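Burger night, boxed up

Wednesday, October 10, 2018

I have been meaning to write this one up since April, when Meron asked me how we manage to feed everybody burgers without one person being stuck at the bench all night building them. The short answer is boxes. Clear ones, the rectangular kind with straight sides, and as many as you can borrow off your neighbours.

We used to do it the way my mum did, which was every plate and bowl in the house covering every flat surface, the lettuce going limp beside the stove and the buns drying out in their torn bag. Then somebody would want no cheese, and somebody else would want two lots of cheese, and by the time I sat down mine was stone cold. I love a burger but I was starting to dread them.

So now everything gets split up beforehand. Buns first. I cut them all in one go with the bread knife (the good one, the plain one squashes them flat) and the halves go into their own box. I don't bother keeping tops and bottoms in pairs any more. I did for ages! I had a whole system with the lids facing one way. Then Hamdia came over and tipped the lot in any old how and the burgers tasted exactly the same, so that was the end of that.

Lettuce I wash in the morning and leave in a tea towel in the fridge until the last minute. Frilly green lettuce is my favourite for this, it's got a bit of spring to it and it holds the sauce in the crinkles. Iceberg is fine too if you like crunch, and my husband would like it noted that he likes crunch. Cheese is plain square slices, the colour of a school bus, and I will not be taking questions. I've tried the fancy cheddar and it slides about and goes oily. Peel the slices apart a little before you put them out or you'll have people standing there picking at the corners with their fingernails while the queue builds up behind them.

The lettuce and the cheese can share a box. I put them side by side so the leaves don't get flattened. Sauce does not share with anything, ever, I learned that at Qistina's birthday and so did her tablecloth.

Then the tray. Mine is a big shallow cream one with rounded corners that came from the op shop in Trurnberg, three dollars, and it lives in the middle of the table with the boxes set around it. All the building happens on the tray. Crumbs stay put, seeds stay put, and at the end you pick the whole thing up and shake it out over the back step for the magpies — or into the bin if you're a better neighbour than me. Start with it bare. If you leave even one jar of pickles on there it becomes the place where jars go, and you've lost your workspace before the first patty's off the barbecue.

Order matters a bit. Buns on the left, because most of us reach for them first and then work across, with the cheese and greens up the back where you can still get at them from either side. 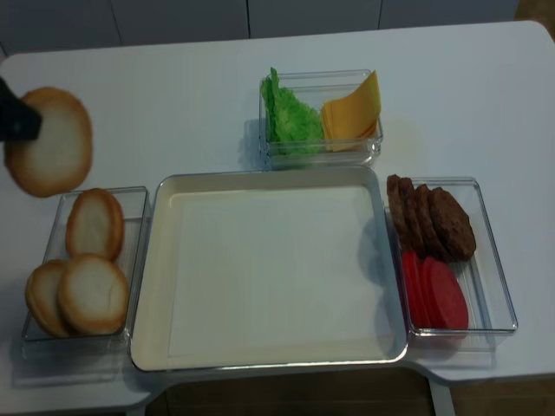

Mitiku Abdella: We do it nearly the same way but I toast the halves before they go in the box, cut side down on the hotplate for a minute. Leave the lid off though or they steam themselves soggy. Also, tomato? You haven't mentioned tomato at all.

Fair point about the tomato! I slice it thick, salt it and let it drain on paper towel, then it gets a little dish to itself. I'm going to try the toasting on Saturday, we've got seven coming, and I'll probably do half and half in case the kids complain. Beetroot is still under discussion in this house.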